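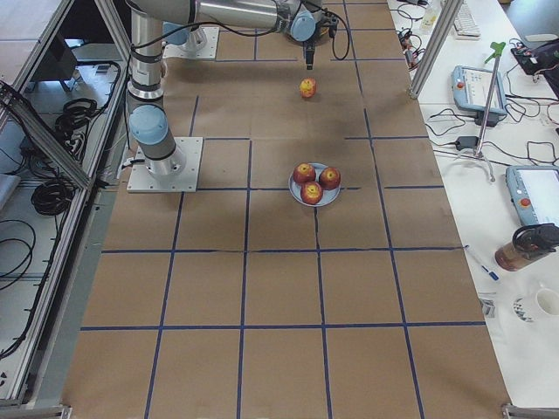 Brudano Water Users Association
Minutes of the Regular Meeting
February 19, 2025

Present: Sandra Pilkington (chair), Noemí Arriaga, Fouad Sfeir, Valdemar Juhl
Absent: Marleny Sotelo (excused)
Minutes taken by: Noemí Arriaga

Called to order at 6:35 p.m. Quorum confirmed.

1. Minutes of the previous meeting
Approved with one correction. Under item 4, "Jolletti gate" should read "Jolletti lateral". The gate and the lateral are separate assets and are to be named separately in all records.

2. Storage and allocation
V. Juhl reported a gauge reading of 706 acre-feet at the Drirkerell reservoir. The outlet valve remains closed for the winter. Seepage at the toe drain is unchanged from the November reading.

S. Pilkington asked whether the board should set the season allocation now. V. Juhl recommended waiting for the next snow survey, as the last one was taken before the most recent storm. F. Sfeir noted that growers on the upper laterals order seed early and would like a figure, even a low one. After discussion the board agreed to send shareholders the storage reading without an allocation.

Action: N. Arriaga to send the notice with the assessment bills.

3. Jolletti lateral – pipe replacement
F. Sfeir presented the revised scope. The open ditch between the division box and the county road will be replaced with buried PVC pipe. The old concrete drop structure will be removed and the hole backfilled and compacted in layers.

Points raised:
Air vents are shown on the drawing at the high point only. V. Juhl wants a second vent downstream of the road crossing, where the grade flattens.
The trash screen at the inlet should be removable by one person. The existing screen takes two.
The contractor has asked to store pipe on the Tshabalala property. Written permission from the landowner has not been received.
The county permit covers the crossing but does not cover lane closure. A separate form is required.

Motion (Sfeir, second Juhl): to approve the revised scope, subject to the additional vent and written storage permission. Carried, all in favor.

Action: F. Sfeir to obtain the letter and file the lane closure form. V. Juhl to mark up the drawing.

4. Turnout 8
The shareholder at turnout 8 has again reported low delivery late in the rotation. V. Juhl checked the measuring flume and found it out of level, with the downstream end settled. Readings taken last season at this turnout are therefore not reliable in either direction. The board does not intend to adjust past billing.

N. Arriaga asked if the flume could be reset before water is turned in. V. Juhl said yes, provided the ground has thawed. If it is still frozen at the end of March, the check will be repeated and a temporary staff gauge used.

Action: V. Juhl to reset the flume and record the new level readings.

5. Assessments and fees
The per-share assessment stays the same as last year. The late fee was discussed. It is currently $100 regardless of the amount owed, and S. Pilkington considers this too high for holders of a single share. F. Sfeir would keep it – the fee is rarely charged and reminders go out first. No motion was made. Item carried to the next meeting, when M. Sotelo can be present.

6. Weed control
Burning of the main ditch banks will begin when the fire district opens its permit period. Shareholders are responsible for their own laterals. Tumbleweeds are not to be pushed into the main ditch. The spray contract will be rebid with the same terms, plus a requirement to give notice before treating any section next to a vegetable field.

7. Other business
The lock on the Drirkerell access gate has been changed. Keys are held by V. Juhl and S. Pilkington.
The ditch rider's truck needs rear tires. Purchase approved under the existing maintenance budget.

Adjourned at 8:10 p.m. The date of the next meeting will be sent with the assessment bills.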